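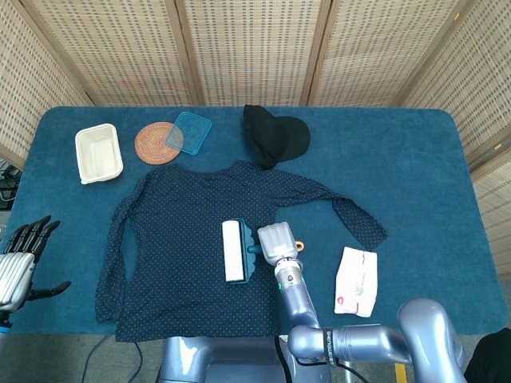

Figure 3. Food container, lid and woven coaster on a covered table in front of a folding screen.

January 2022 | Escobedo
8 min read

4.2 Storage containers and separated lids

Households in the Kerow sample kept more plastic food containers than they used. Of the 42 homes that completed the kitchen inventory, 18 reported at least one container without a matching lid, and 10 reported lids that fit nothing in the home. Most of these items stayed in the cupboard for the full study period. When we asked why, respondents said the missing part would probably come back from work or from a relative's house.

Lids and bases were often stored apart. Stacking the bases saves shelf space, but the lids then end up in a drawer or on top of the refrigerator. Color added to the problem in mixed sets, where a clear or tinted lid may belong to a white base (the two kinds of part appear in Figure 3). Respondents in Nellel sorted by shape first and tried each lid in turn. Those in Nomska more often covered the food with a plate and stopped looking.

The December interviews gave a different picture from the inventory. Holiday meals sent containers out of the home with guests, and respondents did not expect all of them to be returned. Several kept older containers for this purpose and held back the newer ones. We coded these as "giveaway" items. They had not been listed as a separate group in the inventory form, so the counts in Table 2 include them with everyday storage.

Disposal was rare. A cracked base was usually moved to another use, such as holding screws or seedlings, before it was thrown out. Lids had fewer second uses. Two respondents put them under plant pots, and one used them as paint trays. We did not weigh discarded items, and the diary entries on disposal are too short to support an estimate of yearly waste per household. Section 4.3 turns to glass jars, which were washed and kept under different rules.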